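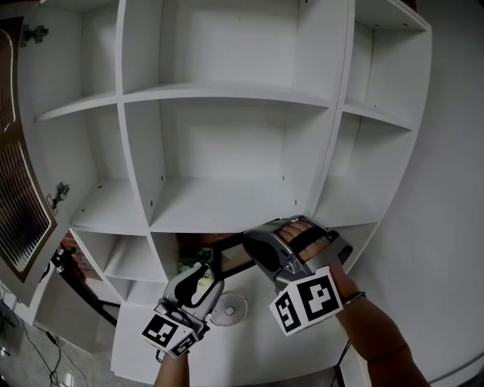

Empty cubbies, two hand-held grippers and a small framed panel.

Can a machine put things back on the shelves yet?

Şükran Türkmen
Monday, September 20, 2021

Hello everyone, I hope this is the right board for it, I did look for one about gadgets but the last post there was a very old one about a bread maker. I run a small gift and frame shop in Hekach and I live upstairs, so my chores at home and my chores at work have more or less melted into one long chore. Twice a year (spring, and again in October before the holiday stock comes in) I take every single thing off the shelves, wipe them all down, and put it all back. There are 33 cubbies downstairs, and upstairs I have a tall white unit with a ribbed glass door that I love dearly and that shows every fingerprint. By the end my shoulders are no good for a week.

My nephew keeps telling me robots will be doing this any day now. He shows me videos! And I do have a robot vacuum, and I am very fond of it, so I'm not against the idea at all. What I want to know is whether there is anything a normal person can buy, or rent for a few days, that will pick up a small picture frame, put it in a cubby facing the right way, and not drop it. I don't need it to be fast. I could start it at closing time and go up to bed. If the answer is no, is it worth waiting another year or two before I hire somebody?

Thank you for reading all that.

Print this page | E-mail to a friend | 14 comments

rosalind_b

My sister has a robot mop and it's wonderful, it got stuck under the sofa but only the once. I don't think they do shelves though. Have you tried those fluffy dusters with the long handle? You don't have to take anything down if you're careful, you just go around it.

Walt from the packing room

Hi Şükran, I worked in a warehouse outside Ukport for a good many years and we had machines on the floor for the last part of it, so I can tell you what I saw, though I'm no engineer and somebody younger may know better.

For what you're describing, no, there's nothing I'd tell you to buy. The machines we had were very good at moving a whole rack from one end of the building to the other, and very good at picking up the same box 200 times in a row if the box was always in the same spot. The trouble started as soon as things were different sizes or somebody had set one down crooked. A picture frame is close to the worst thing I can think of. It's thin and the front is shiny, which the cameras don't care for, and if you squeeze it in the wrong place you've got a cracked corner. You and I pick one up by the edges and tip it a little to get it past the shelf above without giving it a thought. That little tip is a hard thing for a machine to learn.

The same goes for cubbies. An open table is much kinder. In a cubby the hand has to go in and let go and come back out again without knocking the side, and if it's a unit with a door on it, the door has to be open far enough and stay there. We had an arm on trial from an outfit called Sareo that could load a flat shelf at waist height quite nicely on a good morning, and they never did let it near the racks with dividers. It also had a fence around it, and a fellow standing by the whole time with his hand near the stop button, so it didn't save anybody's wages while I was there.

What people are working on now, from what I read, is having a person do the job with the gripper in their own hand, over and over, so the machine has something to copy. I think that's a sensible way to go at it, and I'd be glad to see it come good, but I wouldn't plan your October around it. I wouldn't plan next October around it either.

If it were my shop I'd hire a strong student for 2 days and split the work so one of you empties and wipes and the other puts back. Do 6 cubbies at a time and don't start the next lot until those are full again. We did our stock counts that way, and you never end up with the entire shop sitting on the floor at suppertime. Take a picture of each section with your phone before you touch it. And keep the vacuum, they're good little machines. Just pick up any loose cables before you set it going, mine ate a lamp cord.

Ó Gríofa Home Fittings

We supply shelving and get asked this a fair bit. Agree with Walt, no robot for this yet. One thing that does help is glass doors on the downstairs cubbies too, you'll be dusting a lot less. Measure the openings first and check that your side panels will take a hinge.

Share this page: 9 shares

Contact us | Copyright 2021, all posts remain the property of their authors | Back to top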